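Simulation and Virtual Robots

Is the Grollis kitchen pack worth paying for if you only have one arm?

Asked May 30, 2021
Viewed 1627 times

I teach an evening robotics course and I'm looking at the Grollis kitchen pack, which is an add-on for the Soton simulator. We already run Soton on the lab machines. The pack is sold as a set of tabletop tasks for a hand with fingers, and the price is $108 per seat for a year. I would need eight seats, so it is not a small purchase for us.

I put the trial on my own computer and went through the first few tasks. The trial gives you one tabletop layout with the items already set out, and you drive the hand either from the keyboard or from a script.
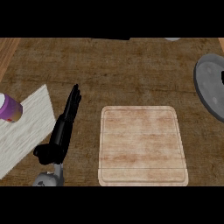 The trial only unlocks 5 tasks and it stops you from saving your own layouts, so I can't tell how much of the full pack is any use to me. Most of the sales page talks about two-arm work, such as holding a bowl with one hand and stirring with the other. My students will only ever use a single arm.

What I'd like to know:

How much of the full pack can be done with one arm?

Can you move the items before a run, or are you stuck with their layout?

Does it behave on ordinary computers? Ours are a few years old and have the cheaper graphics cards.

I also looked at Prostusum, which has a free version, but it only comes with a two-finger gripper and I want them to deal with a proper hand.

Answer 1 (accepted)

I've had the full pack since October and I use it with one arm only, so I can answer most of this.

A bit more than half of the tasks work with one arm. The task browser has a filter for it, but the filter is switched off in the trial, which is a silly thing for them to do. The ones you get are mainly picking up, placing, pushing and turning things over. Anything with pouring is listed as one-arm as well, but I found the pouring unreliable and stopped using it.
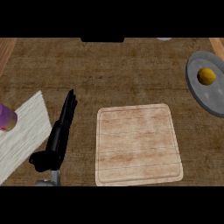 Layouts can be changed in the full version. You open the layout file, edit the position of each item and reload. There is no drag and drop. If you have students who don't like editing text files, plan to make the layouts yourself and hand them out. Keep an eye on the starting pose of the hand too, because it doesn't move when you move the items. With the fingers out straight beside the cutting board and the cloth this close on the other side, there isn't a lot of spare room, and a beginner's script will often sweep sideways before it lifts. I shift the board to the right by a hand's width for the first lesson. A lemon-like fruit in a dish is a fair first pick for a class. The purple container is harder if it's tipped over, and I leave it for later.

On computers, mine is an older desktop and it runs fine with shadows turned down. Reloading a layout is slow the first time and then all right.

The cloth is the weak part. Pushing it works. Folding it does not, at least not in a way I'd want to mark anyone on.

For the price, I would ask them about a teaching rate before paying for all eight. It isn't on the website, but I got a reply to my email in a couple of days and they took something off.

Answer 2

We tried it and went back to Brandão. Grollis looks nicer but the scripting manual is thin and some of it is for an older release. The finger commands in particular were renamed and the manual still has the old names. Brandão is uglier and has fewer kitchen items, but the lessons are already written, and that mattered more for us.

If you write your own lessons then ignore this.

Answer 3

Get the monthly seat first and see.

Comments on Answer 1

Thanks, this is what I needed. I didn't realize the starting pose stayed put. Is it set in the same layout file or somewhere else? (original poster)

Somewhere else. It's in the arm settings, under home position. Change it there and it applies to every layout, so write down the old values first.

Found it. I've emailed them about the teaching rate and I'll buy two seats to start with.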